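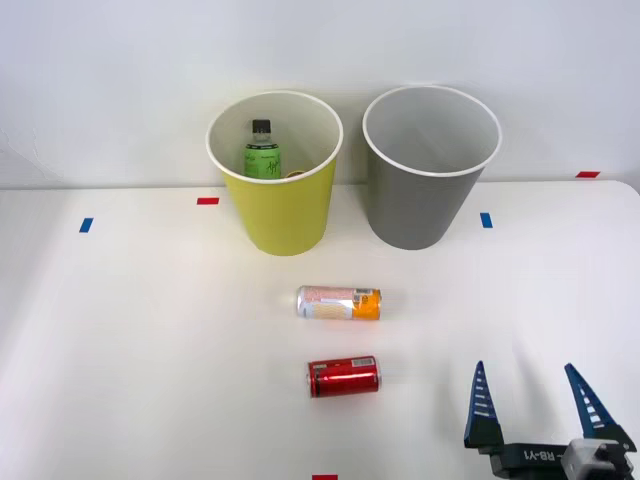

Sorting, Pouring, and Three Weeks of Practical Life

January 21, 2025
By Geeta Dwivedi

Filed under: Montessori at Home, Ages 3-6

So we are back at it after the holidays, and I promised a few of you I would write up how the practical life shelf is going, because my inbox has been full of "but what do you DO with a three-year-old all morning" (fair question!). We are in January, it is dark at breakfast, and my son has decided he only wants to work with water. Fine by me. Water it is.

If you're new, I did my assistant's course years ago with Nermin Yurt, who ran a tiny classroom in Plonevville out of the bottom floor of her house. Most of what I do at home is a watered-down version (sorry) of what I saw her do. She had a way of presenting a lesson where she hardly spoke at all. I talk constantly. I have tried to fix this and I think I'm at maybe half the words I used two years ago.

The big one this month has been pouring. I started him with dry beans back in the fall, two little pitchers on a tray, pour from right to left and back again. He got good at it and then got bored, and for a while I kept the beans out anyway because I liked how tidy they were. Gøran Midtbø, whose daughter is in our Tuesday-ish playgroup (it moves around), took one look and told me to put water in the things already. He was right and I was annoyed.

My setup for water pouring, for those who asked:

- a tray with a lip, big enough for both pitchers with room between them
- two small glass pitchers, the same size
- a sponge, cut in half
- an apron on a hook he can reach
- water up to a line of tape, and no higher

Show it once, slowly. Lift, pour, wait for the last drop, set it down. Then look for spills and wipe them with the sponge, even if you have to spill a drop on purpose so there's something to wipe. The wiping turned out to be his favorite part. He wiped the tray, then the table, then the dog's bowl, then the dog.

The pitchers are Kaplan ones, by the way, handed down from Aslı Sarıgül when her twins moved up to kindergarten. I've dropped one already and it bounced. Please don't test this at home.

Sorting has been slower. I wanted him to sort by touch with his eyes closed, rough in one dish and smooth in the other, and I made a lovely set of fabric squares for it one night while watching TV. He opened his eyes every single time. I put the blindfold away after a couple of tries because he hated it, and we've gone back to sorting buttons by color, with five of each color in a basket. He lines them up in rows first and THEN sorts them, and if I try to skip ahead to the sorting he puts them all back and starts over. I'm learning to sit on my hands.

A few of you asked about work cycles and how long he stays with something. It varies so much! One morning last week he poured through my whole cup of coffee plus the refill. The next day he put on the apron, poured once, took off the apron and asked for a banana. I used to write all of this down in a notebook and then I'd worry over the short days. Now I just jot down what he picked and leave the times out.

One thing I'd do differently is rotate less. I had new trays out every few days in the beginning, partly because I enjoyed making them, and he'd wander from one to the next without finishing. Since New Year's I've left the same trays on the shelf and only swapped one, the spooning tray, which went into the closet after he announced that spoons are for soup.

Kaan Polat wrote to ask whether the little brass bell for "I'm finished" is worth it. We tried it for a weekend. I can still hear it. You could do it with a child who is less fond of bells.

Next up is the folding cloths, which I still need to hem and stitch guide lines on. I bought the thread and everything. If anybody has a good trick for getting the diagonal line straight on cotton, leave me a comment, because my first one came out looking like a river on a map.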